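Open day at the Grestine robot hall: the gallery

What a cracking afternoon! The doors opened in August to a full house, with 60 of us through in the first hour, and the Kamath team let everyone crowd round the screens and ask whatever they liked. A few favourites from the day, with notes.

The simulator corner

Before lunch we were shown the practice world, where a robot can have a go at a job 100 times over and never scratch a thing. I could have stayed there all day.

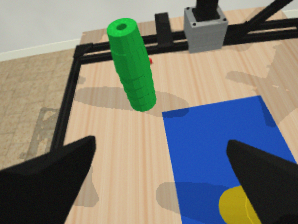

The green tube in mid-air over the simulated table, seen from between the gripper's two black fingers. Look at the shadow on the wood! The yellow piece is down on the blue mat.

Getting there next time

The hall is at Kurkholm, 2 stops past Zendosberg on the tram, and the next open day runs along the same lines. Go early, wear comfy shoes and head for the simulator corner first (the queue gets long after lunch). We'll definitely be back!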